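Bendance Diecast Support
Ticket 1029: Collection list shows wrong counts after import, some castings missing
Status: Closed
Product: Bendance Shelf (desktop) with phone app
Category: Import / Sync
Opened: September 8, 2024

Original message from customer

I keep my diecast collection in Bendance Shelf. Until last month it was all in a spreadsheet that I had been adding to for years. I exported it to CSV and brought it in with File > Import > From Spreadsheet. The import said it finished with no errors.

The spreadsheet has nearly 3000 rows. The program shows 80 fewer than that. I also have these problems:

1. Several castings that I own in more than one color only show up once.
2. The year column is wrong on some of the older ones. A 1968 casting is listed as 2068.
3. Everything I had marked as "carded" is now "loose," but only for the Walta cars. The other brands are fine.
4. The phone app shows a different total from the desktop.

I have tried closing and reopening the program, restarting the computer, and running the import a second time into a new empty collection. The second import gave the same total as the first.

Desktop version is the current one. Operating system is Windows 10. The phone is an Android.

Please don't tell me to enter them by hand.

Reply from support

Thank you for the details. You will not need to enter anything by hand.

Please do the following before we go further:

- Leave the original spreadsheet as it is. Work only on a copy.
- In the desktop program, go to File > Back Up Collection and save the backup somewhere outside the Bendance folder.
- Turn off sync on the phone (Settings > Sync > Pause).
- Send us the import log. It is in Documents > Bendance > Logs and the name starts with "import."

If you can, also send a few rows from the spreadsheet that came through wrong. Please include the header row.

Reply from customer

Backup made, sync paused, log attached. I also attached a small file with the header row and a group of the bad ones. The missing color variations are mostly Dijkstra delivery vans. I have the same van in red, cream, dark green and a dealer-only yellow, and only the red one is in the program.

I noticed that the column for color in my spreadsheet is called "Paint" and the program seems to have put it in Notes.

Reply from support

The log and the sample file were useful. There are separate causes here, so we will take them one at a time.

Missing castings

The import has an option called "Merge duplicates." It is on by default. It compares brand, casting name, series number and color. If all of them match, it keeps the first row and skips the rest without writing an error. It does write a line in the log that begins with SKIP, and your log has 80 of those.

Your color column is called "Paint," and the program did not recognize it. It went to Notes, and the color field was left blank on every row. With no color to compare, your four vans looked like the same van.

To fix it:

- On the copy of your spreadsheet, rename the "Paint" column to "Color."
- Save as CSV (UTF-8).
- Start a new empty collection.
- Run the import, and on the second screen clear the box for "Merge duplicates."

You should clear that box even with the color column fixed. Many people own more than one of the same car on purpose, one to open and one to keep, and the merge will combine those too.

Years

The older rows in your sample have two-digit years (68, 71, 74). The newer rows have four. The program reads two-digit years from 00 to 69 as 2000s and from 70 to 99 as 1900s. Your 68 became 2068, but your 71 and 74 came through correctly.

You can fix this in the spreadsheet or in the program. In the spreadsheet, filter the year column for two-digit values and change them to four. In the program, go to Tools > Bulk Edit, filter on Year greater than 2024, and use "Subtract 100." We suggest the spreadsheet.

Please try these first and let us know what total you get. We are still looking at the Walta problem.

Reply from customer

Renamed the column, fixed the years in the copy, cleared the merge box, new collection. The total now matches my row count exactly. All four vans are there with the right colors. The years look right as far back as I checked.

The Walta cars still all say loose. I have a lot of Walta and nearly all of them are on the card, so this matters to me. The value report is way off because of it.

One other thing I found. Where a casting name has a comma in it, the part after the comma ended up in the next column. For example "Coupe, Chopped Top" turned into "Coupe" with "Chopped Top" as the series. There are 9 of these. I can fix those myself but thought you should know.

Reply from support

Good to hear the total matches.

Commas: this happens when the spreadsheet program saves the CSV without quotation marks around text. In the save window there is usually a setting called "Quote all text cells." Turn it on and the names will come through whole. With only 9 rows it may be faster to fix them in the program, as you say.

Walta: could you tell us exactly what is written in the condition column for one of the Walta rows and for one row of another brand? Please copy and paste it into the reply. If you type it again we may miss a stray space or symbol.

Reply from customer

Walta row:
Carded (long)

Jemside row:
Carded

I write "long" or "short" on the Walta ones for the card style. They changed the card partway through the run and collectors care which one it is. I forgot I did that.

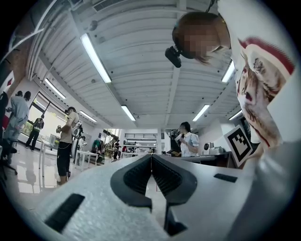 Reply from support

That explains it. The condition field only accepts words from a fixed list: Loose, Carded, Boxed, Damaged Card, Custom. The import looks for an exact match. "Carded (long)" is not on the list, so the program used the default value, and the default is Loose.

There are two ways to handle it.

Option A: keep the card style as its own field

- In the copy of the spreadsheet, add a new column called "Card Style."
- For the Walta rows, put "long" or "short" in the new column.
- Use Find and Replace on the condition column to change "Carded (long)" to "Carded," then do the same for "Carded (short)."
- In the program, go to Tools > Custom Fields > Add, and create a text field called "Card Style."
- Import again into a new empty collection. The new column will be matched to the new field by name.

Option B: add your own conditions to the list

- Go to Tools > Lists > Condition > Add.
- Add "Carded (long)" and "Carded (short)," spelled exactly as in the spreadsheet.
- Import again.

Option B is quicker, but the value report does not know what to do with conditions you have added yourself. It will leave those cars out of the total. Since you use the value report, we recommend Option A.

Reply from customer

Went with Option A. It took me a while to fill in the new column because I sorted by the wrong thing the first time and had to undo it. Import done. Walta cars are all carded again, with the card style showing in its own column. I can sort by it now, which I couldn't do before.

The value report looks sensible.

The phone is still showing the old total. Sync is still paused. Do I just turn it back on?

Reply from support

Please don't turn it on yet. The phone still holds the old collection. If sync starts now, the phone may try to send its older records back to the desktop, and you could end up with doubles.

Do it in this order:

- On the phone, go to Settings > Collections, press and hold the old collection, and choose "Remove from this device." This does not delete anything on the desktop.
- On the desktop, open the new collection and choose File > Share to Phone.
- On the phone, turn sync back on and choose "Download only" for the first run.
- Wait for the check mark. With a collection this size it can take several minutes on home Wi-Fi.
- When the totals match, change the phone back to "Two-way."

If you took photos of cars with the phone app, check that they are on the desktop before you remove the old collection. They are stored in Documents > Bendance > Photos.

Reply from customer

I had some photos on the phone that were not on the desktop, mostly Jemside trucks from a swap meet. I copied them over with the cable first. Then followed the steps in order. Phone and desktop now show the same number.

The photos I copied are in the folder but they are not attached to the cars.

Reply from support

Photos copied by hand need to be linked. Go to Tools > Photos > Find Unlinked. The program will list every photo in the folder that has no car attached. Click a photo, start typing the casting name in the box on the right, and press Enter when the correct one comes up. You can select several photos at once if they are of the same car.

After that, run the phone sync once more and the photos will show there as well.

Reply from customer

Found and linked. All of them show on the phone too. You can close this.

A request for later: it would help if the import told you on the screen that it skipped rows. I would never have looked in the log.

Reply from support

We have passed that on to the development team along with a note about the condition field. A summary screen for skipped and changed rows is planned for the October update.

Closing the ticket. You can reopen it by replying to the last email.

Resolution notes (internal category: user data / import defaults)

- Color column not recognized under the name "Paint." Renamed to "Color."
- Merge duplicates was on. Cleared for re-import.
- Two-digit years before 70 read as 2000s. Corrected in spreadsheet.
- Condition values not on the list changed to Loose. Split into Condition and Card Style.
- Commas in casting names. Corrected by customer.
- Phone collection removed and downloaded again from desktop.
- Unlinked photos attached with Find Unlinked.

Related articles
Preparing a spreadsheet for import
Column names the importer recognizes
Adding custom fields
Moving a collection to a new phone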